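Laundry Corner — Gallery

Posted by Busisiwe Shabalala, September 4, 2022

We have been going through the T-shirts for the Zimino clothes swap. The swap takes adult and children's sizes, and each table at the hall gets 60 shirts. Dumisani Pretorius is handling the labels again.

Shirts with a print on the front are folded with the print facing up, so people can read it without opening the pile. Plain ones go by color.

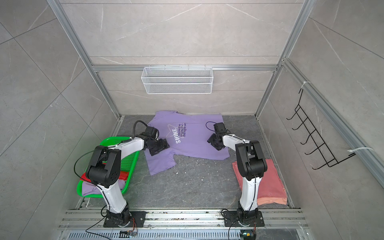

Sleeves come first. Lay the shirt flat, collar away from you, and pull out any twist before folding — a crooked shirt makes a crooked stack. The lavender "SHINE" shirt has a white star outline and a smaller line in purple, "You are the brightest in the night sky."

Folded salmon pink on the right, green basket with red and lavender on the left.

More pictures will go up in October. Shirts can still be dropped off at the Buthelezi entrance.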